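Let the slow kids have a second run
2019-10-30

The Jellcombe schools cross-country day was held this month on the farm tracks behind Wekano, and for the most part it went the way it always does. The sun came up late, the portable toilets arrived later, and the parking field turned to mud by the second bus. There were good races. I want to write about the part of the day that gets left out of the newsletter, and that is what happens to a child who finishes near the back.

A child in the youngest grade runs one race. The course is a little over a mile. If she is quick, she gets a ribbon, a place in the team photo and an invitation to the regional meet at Onavau. If she is not, she gets a popsicle stick with a number on it, hands it to a parent at a folding table, and is finished by 9:40 in the morning. The bus home leaves at two.

I coached at a small school for 12 years and drove one of those buses for most of them. I used to think the long wait was a fair price for a big event. I don't think so anymore. We ask children to train for six weeks, get them up in the dark, drive them over the hill, and then give the slower ones less than a quarter of an hour of sport.

My proposal is simple. Every child who wants one should get a second run in the afternoon.

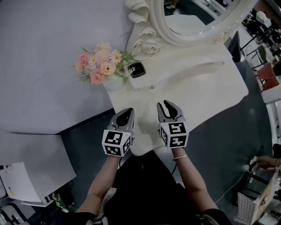

It would not need to be another championship. The morning races can stay exactly as they are, with the ribbons and the timing and the qualifying places for Onavau. After lunch, put on a set of relays over the short loop by the creek, with teams of four drawn from a hat and mixed across schools. No team points and no qualifying. Give each runner half a mile and let them hand over a baton.

I have heard the arguments against it, and some of them deserve an answer.

The first is time. The day is already long, and the officials are tired by noon. But the time is there. The last morning race this year was over well before lunch, and prize-giving did not start until one. Children were sitting on tarps for most of that gap. The loop is short enough that two people with whistles can see all of it.

The second is that relays drawn from a hat are not real competition, and that serious runners will not care about them. Some won't, and they can sit out. I would say, though, that the serious runners at age nine are seldom the serious runners at age sixteen. I watched enough of them come through to stop making predictions. Several of the best high school runners I had were children who finished in the bottom third at primary level and happened to have a reason to keep going. Most children in the bottom third don't find one, and we never learn what they might have done.

The third argument is money, and here I have less patience. The Sakalauskas Trophy was replaced two years ago, with a new base and engraved plates, and it was paid for without much complaint. A set of batons costs less than the engraving did. The course is already marked. The first aid tent is already up.

There is a fourth argument that people tend to make quietly, which is that children need to learn how to lose. I agree with that. They do need to learn it, and I don't want ribbons for everyone. But losing teaches you something mainly when you get to try again while it is fresh. A child who went out too fast in the morning and walked the hill knows exactly what she did wrong. Give her another start at one o'clock and she can do something about it. Make her wait until next October and she will have forgotten, or she will have taken up something else.

Other sports worked this out a while ago. Swim meets let a child enter several events. Junior soccer days guarantee each team a number of games, win or lose. Even the ski clubs give racers two runs down the course. Cross-country has held on to the single race because that is how adults do it, and because it is easy to organize.

I would start small. Try it next year with the two youngest grades only – they have the longest wait and the least to fill it with – and put a sign-up sheet at the finish chute. If 50 children put their names down, run it. If six do, run it anyway with two short teams, and let them have the loop to themselves. Then ask the schools what they thought before the entry forms go out for the year after.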